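Standing Desk Tabletops: Frequently Asked Questions

Last updated April 1, 2025

Do I need a solid wood top?
Probably not. Solid wood looks nice and sellers love the margin on it. If you put a keyboard and two mugs on a desk, a decent veneer will hold up fine.

What does "commercial grade" mean?
Whatever the seller wants it to mean. Ask what the top is made of and how thick it is. If the answer is another adjective, shop elsewhere.

Are the weight ratings real?
Treat them with suspicion. We have seen the same frame sold under two names with two different limits. A rating for a load spread over the whole top tells you little about a monitor arm clamped to the back edge.

Is the oil finish worth $11 a month?
The Harkico care plan costs that much. A can of oil and an old T-shirt will do the same job. Read the fine print before you sign, especially the part about renewals.

Will a pale top show every mark?
Less than a dark one does, in our experience. Dust and fingerprints are what people complain about most, and both stand out on black.

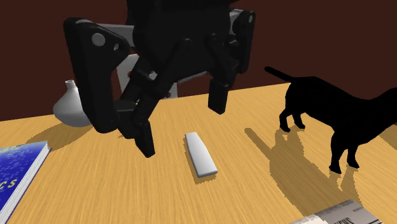
Pale tops do yellow in strong sun, though, and no "UV-safe" label has convinced us otherwise. Move your desk mat now and then or you will end up with a rectangle.

Can I return a top after drilling it?
Almost never. Dorkthorpe gives you 6 days on undrilled tops only, and you pay the freight.

Who writes these answers?
Rehema Makokha and Noel Magbanua. We buy the tops we test. Corrections are welcome, sales pitches less so.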